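19 Jul 2020
Markers, board in the back workshop

Went through the dry-erase markers this morning because the last two sets of notes on the big board were unreadable by the end of the afternoon. Huia Ormsby photographed the board before wiping it and half of the Hollis column could not be recovered from the photos. Writing down what I did so the next person does not start over.

Stock: one box of 25 ordered in March from Brastitari, all blue, plus the loose ones that live in the tray. The box is on the shelf above the sink, opened. The loose ones are of unknown age. Some of them predate the move and have been stored tip up in a mug for as long as I have been here.

Method. Took 11 from the tray, no selection. Drew a straight line with each, full arm length, normal hand pressure, on a cleaned strip at the bottom left of the board. Waited a minute, wiped once with a dry cloth. Scored the line as solid, streaked or broken, and the wipe as clean or ghosted.

Result: 4 solid, the rest streaked or broken. Ghosting did not track line quality. Two of the solid ones left a visible shadow that needed cleaner. I suspect the board coating there, not the ink, as that corner gets the most use. Repeat on the right side before drawing anything from it.

The streaked ones were laid flat on the dark stone counter with caps on. Storing flat lets the ink level out along the reservoir. Tip up drains it away from the felt, tip down floods the felt and eventually the cap. The tray under the board is flat and is the correct place. The mug has been moved to the kitchen. 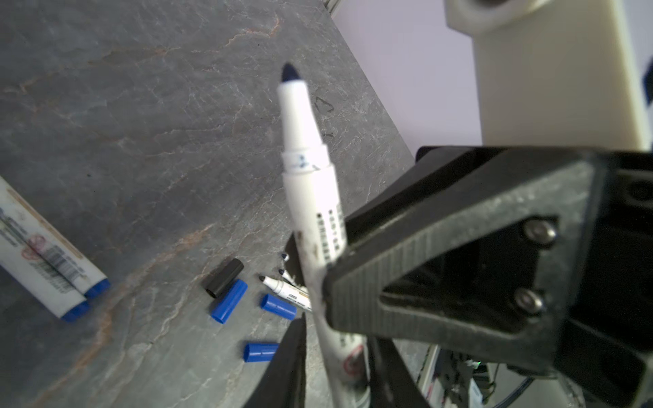 Ink around the nose is a separate problem. It gets onto the ring below the tip when the cap goes on crooked, and from there onto fingers and onto the sleeve of whoever wipes the board next. Wipe the nose with a damp tissue before recapping. Isopropyl takes it off faster but also lifts the printing on the barrel of some types, and then we cannot tell what to reorder. Tissue only, unless the barrel is already blank.

Felt condition matters more than I expected. A rounded felt still writes, but the line is wider and small lettering closes up. For the schedule grid on the Tiseck side of the board, use one from the box. Rounded tips are fine for arrows, boxes and anything large. Do not try to reshape the felt with a blade. I tried it on one of the broken-line markers and it shed fibers across the board and then stopped writing at all. Discarded.

Grime on the barrels is mostly bench dirt - people pick these up straight from the machine side without washing. It has no effect on the ink, but it transfers to the board frame and to paper. Cleaned a few with dish soap on a cloth, caps on. Most of it came off. What is worked into scratches in the plastic stays there.

Open time: left one uncapped on the bench to see how long it would hold. Stopped at 200 seconds because I needed the bench. Line was unchanged at that point. Not a useful number, only a lower bound. Redo with a proper timer and longer intervals, and note the room temperature, which I did not.

Refills: Inellow lists a refill bottle for this size, but the nose has to be pulled off to use it and I do not think these are meant to come apart. Asked Huia, who has done it with the chisel-tip kind and got ink on the ceiling. Leaving it.

To do:
- Repeat line and wipe on the right side of the board.
- Open time again, longer, one from the tray and one from the box.
- Recheck the streaked ones tomorrow after lying flat overnight. Anything still broken goes in the bin, not back in the tray.
- Ask Hollis people whether they want a second color. Blue only makes their revision marks hard to follow.
- Board cleaner is low.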